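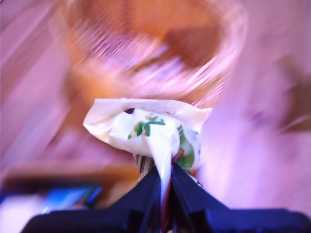 Can a machine do the household chores yet?

Some of them, slowly, and with a person close by. A single-arm setup can move light, soft items from one container to another on a clear enough table. It can't be left to run a kitchen, and we don't tell clients that it can.

About Jaunzems

Jaunzems is a small testing and advisory company based in Draltdale. We look at whether robots can handle ordinary chores in homes and on shop floors, and we write up what we find for the people thinking of paying for them. Our clients include aged care providers, gift and hamper packers, small grocers and one chain of holiday units. Most come to us after seeing a polished demonstration and wanting to know how it would go on their own bench.

We started out servicing packing equipment. The same question kept coming up on site visits - when will a machine be able to do the fiddly part? We didn't have a good answer, so we cleared out the back half of the workshop, put in a table and began trying things.

What we work on

Our main line of work is the Dallusis chore list, a set of everyday jobs that we run on different arms and grippers. It covers sorting, packing and unpacking, wiping down, folding, and putting things back where they belong. Each job uses goods from normal shops in their normal packaging, and we leave the usual clutter on the table.

Bagged confectionery is one of the harder items on the list. A bag has no fixed shape, the contents shift about, and the best place to grab it changes every time it's put down. Boxes and tins are easier to plan for, although a full tin can be too heavy or too smooth for some fingers. 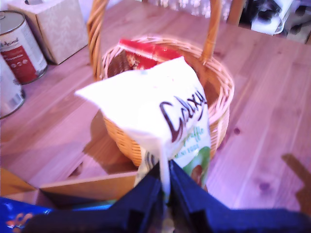
Basket packing with a bag of Galaxy chocolates, from the Dallusis chore list.

Handles are another sticking point. A person reaches around a basket handle without thinking about it. An arm has to have it in the plan, and a route that suits one basket may not suit the next one along.

How we test

A standard run is 500 attempts at one job. For clients who are close to buying we go to 1,000. Between attempts we move the goods by hand, change the lighting now and then, and swap in different brands and sizes. We log drops, crushed packaging, missed grabs and every time one of us has to step in. Small jobs get two staff, one on the controls and one on the notes. 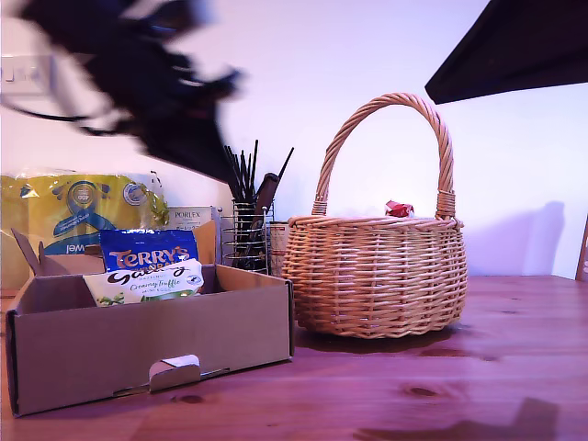
We also time a person doing the same job. Clients tend to skip this step when they do their own trials, and it's often the figure they find most useful. If a casual packer can fill a hamper in under a minute, an arm that takes several minutes needs to make up the difference somewhere else, such as overnight work or a job that is hard on the wrists.

Reports are written in everyday English and run to a few pages. If a job isn't ready to be automated, the report says so on the first page. We don't sell robots and we don't take commissions from the companies that do.

Where things stand

Picking up and putting down has improved a lot. Recovering from a mistake hasn't kept pace. When a packet tips over or slides under a flap, most of the systems we've tried either stop or repeat the move that caused the trouble.

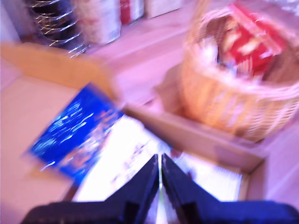 Shop floors are ahead of homes for now. The bench stays in one spot, the goods are known, and there's usually a staff member nearby to sort out a jam. Homes are harder to work in. Cupboards are overfilled, and the table that was clear at breakfast is covered in mail by dinner.

Working with us

Our workshop shares a yard with Clodberg, the joinery that builds our benches and shelving, and visitors can park on their side after 3 pm. We're happy to talk through a chore before any testing is booked. Send us a short note on what the job is, who does it now and what the goods are packed in. Our next intake for test runs opens in February.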